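Skanura: a word list of kitchen and table terms
Posted by Ming-te Wan, 07/11/2025
4 comments | 8 shares

Skanura is a plain word list for people who translate or edit recipes. It covers the names of kitchen tools, table settings, cuts, cooking steps and measures. The current release has 3,000 entries, each with a headword, a short definition and at least one sentence showing how the word is used.

The list began as a shared spreadsheet at Ekanayake, a small publisher of home cookbooks. Editors kept running into the same trouble: one translator wrote "skillet," the next wrote "frying pan," and the index at the back ended up with both. Kálmán Kozma cleaned up the spreadsheet and turned it into the files you find here.

What is in the files

The main file is terms.csv. It has one row per entry and these columns:

headword: the form we prefer in print
variants: other spellings or names, separated by semicolons
sense: a number, used when a headword has more than one meaning
definition: one sentence, usually under 25 words
usage: a sample sentence written for this list
region: US, UK, or blank when the word is used in both
status: checked, open or retired

A second file, notes.txt, records decisions that took more than one round of email. Read it before you open an issue about "broil" and "grill." The file changes.txt goes back to the September release. Older changes were not kept.

All files are UTF-8. Commas inside a definition are quoted. If your spreadsheet program turns "1/2" into a date, import the columns as text.

How entries were written

Definitions were written from scratch. We did not copy from published dictionaries. Each draft was read by a second editor, who could accept it, rewrite it or mark it open. Open entries are still in the file, so filter on status if you only want finished ones.

Headwords are singular unless the word is mostly used in the plural ("tongs," "chopsticks"). The singular "chopstick" is listed as a variant and points back to the plural. Compound names are entered under the full name, so "salad fork" has its own row and is not a sense of "fork."

Brand names are left out even where cooks use them as ordinary words. The variants column is the only place you may still find one, and we remove them as they are reported.

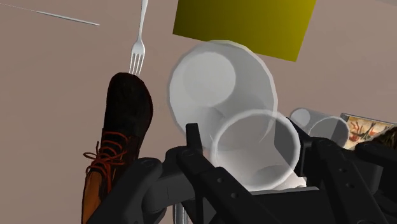
Known problems

Regional labels are weak for baking terms. Three editors worked on that section and they did not use the blank label the same way. "Cookie sheet" and "baking tray" need to be looked at together.

Measures are given in US units first. The Drorasero import script expects metric first and will swap the two fields without a warning. Use the fixed script in the tools folder.

Words for noodles and dumplings are thin. Suggestions are welcome, with a sample sentence if you have one.

License and credit

You may use the list in print or online, including in paid work. Please credit "Skanura word list, Ekanayake" somewhere in the front or back matter. Changed versions should carry a different name.

Send corrections to Kálmán Kozma through the contact page. Put the headword in the subject line.

Contact | © Ekanayake | Back to top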